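The Slip Detector

1.

The fault came in at 6 in the morning, while Natália Kolář was still on the bus. The planner had stopped in the middle of a transfer and would not say why. By the time she got to Mernedholm and took her coat off, Tadhg Breathnach had restarted it twice and was eating toast over the keyboard.

"It thinks it's dropped something," he said.

"Has it?"

"No."

She pulled up the log. Rewi was the part of the software that decided whether a thing was held or not held. It looked at the camera, made up its mind 60 times a second, and passed the answer to the planner. The planner was not clever. If Rewi said held, it went on to the next move. If Rewi said not held, it stopped and waited.

At the moment of the fault, Rewi had said held, not held, held, not held, and gone on like that until the queue filled.

"Flicker," she said.

"I put a filter on that in January."

"Then your filter's off."

He leaned over and looked. The filter was off. Somebody had commented it out during a test and had not put it back. The name beside the change was Diarmuid Ó Riain's. Diarmuid had left for a job at Pruker, and his mug was still on the windowsill with a pen in it.

Tadhg put the filter back and ran the recording again. The flicker went away. Natália watched the trace settle into a flat line and did not feel any better.

"It's still wrong underneath," she said. "You've only told it to wait before it speaks."

"That's what a filter is."

"I know what a filter is."

He went to wash his plate. She opened the training set, which held 4,000 recordings of people picking up fruit and putting it down, and sorted it by how unsure Rewi had been. The worst ones came to the top. She had expected dark rooms and bad focus. Most of them were bright and sharp.

She stopped on one of them and left it on the screen.

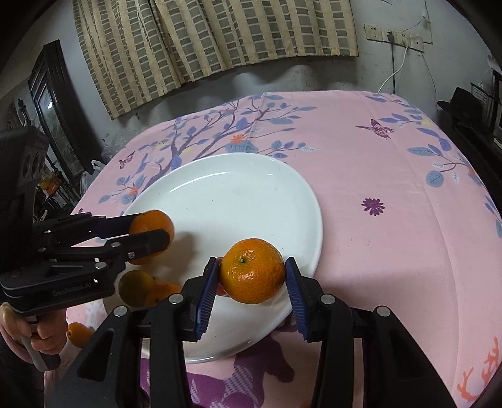 2.

Tadhg came back and stood behind her chair.

"Mandarins," he said.

"Look at the score. It's sure about neither of them."

"Why would it be unsure about that? It's right in the middle."

She turned on the overlay that showed where Rewi was looking. The patch of colour should have sat on the edges of the fruit, where the pads met the skin. It sat on the shine instead, and a second patch had settled on the long reflection inside the rim of the plate.

"It's learned highlights," she said. "If the bright spot stays still, the thing is held. If the bright spot moves, it's slipping."

"That would work most of the time."

"It works on matt things. It'd work on a potato."

He sat down and pulled the other keyboard across. They went through the worst of them one after another without talking much. An onion with papery skin was fine. A waxed lemon was not. In one recording a person walked past a window and Rewi decided that a plum had fallen, although it stayed where it was from start to finish.

At midday Oisín Gallagher rang to ask if the line at Brokis could be turned back on. He asked it politely and then asked it again.

"With the filter, yes," Natália said. "At half speed."

"And at full speed?"

"Not yet."

"What do I tell them?"

"Tell them it can't tell a shadow from a drop."

There was a silence while he wrote it down.

She spent the afternoon changing the input. She took the brightness out and kept the edges, then masked everything except the strip where pad and skin came together. Training took 4 hours. Tadhg went home halfway through and sent her a message asking if she had eaten. She had not, and wrote back that she had.

When it finished she ran the mandarins first. The patch of colour sat along the line of the left pad, went thin, and picked up again along the right. The score rose and stayed up. The other fruit, over the rim, came out lower, but it did not flicker. She ran the plum. Held, all the way through.

The onion now failed.

She looked at it for a while. Loose skin, moving a little under the pad. She could see how a thing that watched edges would call that a slip. She wrote the onion down at the top of a new list, saved the weights under a name Tadhg would recognise, and left the filter on.

Then she took the pen out of Diarmuid's mug, rinsed it at the sink and made herself some tea.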